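5.3 What went wrong with the pours

I promised in Section 2 that I'd come back to the dropped-bottle problem, so let's get into it. We ran 276 pour trials on the Veno controller and stopped the arm by hand in a lot more of them than I'd like to admit. The fault behind most of those stops was one we'd started calling the early release. The gripper would close on the vessel, report a good grasp, and then let go before the release command had been sent. If the vessel was still low, no great drama. If it was over another cup with its mouth tipped, we had a mess on the table and a long afternoon with the paper towels.

My first guess was slippage. The painted body is smooth, our finger pads are hard, and the bottle gets held fairly low on the body, which leaves a lot of it sticking up above the grip (a poor place to hold anything you plan to tilt!). 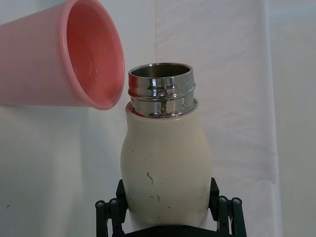 Figure 7. Wrist view with the fingers closed on the bottle and the pink cup alongside.

So I spent most of November chasing friction. I tried stickier pads, I tried more closing force, and I tried slowing the wrist down until every pour took forever. Zainab Osagie kept telling me to look at the logs instead, and I kept saying I would. When I finally did, the finger position hadn't crept open at all in the bad trials, as you'd expect with a slip. It jumped. One sample the fingers were closed, and the next they were on their way to fully open. No object slides out like that. Something was telling them to open.

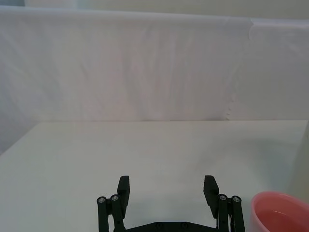

The something was our own recovery routine, which I wrote, so there's no one else to blame. Veno sends a heartbeat to the gripper driver, and if the driver doesn't hear one for 500 milliseconds it assumes the controller has crashed and goes to its safe state. I had set the safe state to "open". That made perfect sense back when we were picking up foam blocks and my big worry was pinched fingers. It makes no sense at all with liquid on the table. Worse, the driver didn't log the timeout as a fault. It logged a normal open, so the trial carried on as though the arm had chosen to do it.

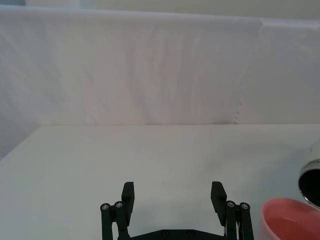
Missed heartbeats don't come out of nowhere, and ours came from the vision side. The Zivura tracker shares a processor with the controller, and whenever it lost an object it would restart its search over the full image, which hogged the machine long enough to hold up the heartbeat. Shiny things were the usual trigger. A tilted metal container with its open end towards the gripper is about the hardest view we ask of it, a bright silver rim around an opening that looks nearly black, and the tracker would happily flip between calling that one object and calling it none. Plastic bowls gave us far less grief. The longest search we recorded took 909 milliseconds, well past the limit.

I want to be clear that the driver was doing its job. A watchdog that trips when the controller goes quiet is what you want, and at no point did we think about switching it off. What we changed was where it lands. The safe state is now "hold": fingers stay where they are, the arm stops, and a person has to clear it at the console. We also moved the tracker to its own machine and gave the timeout its own log entry in bright red, which I should've done from day one. 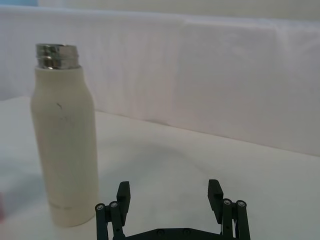 With those changes in, we reran 80 of the pours that had ended in a stop, using the same start poses and the same Quinlan planner settings. We didn't see a single early release. There were still a few ordinary failures, mainly the left pad nudging a vessel on the way in, and Section 5.4 covers those.

Holding isn't free of risk either. If a hand is caught between the pads, "hold" is the wrong answer, and for that case we rely on the force limit and the hardware stop beside the operator's chair. We haven't tested what happens if power drops partway through a pour. The Zovow arm has brakes but the gripper doesn't, and I honestly couldn't tell you how long the fingers would keep their grip. It's on the list for the next round.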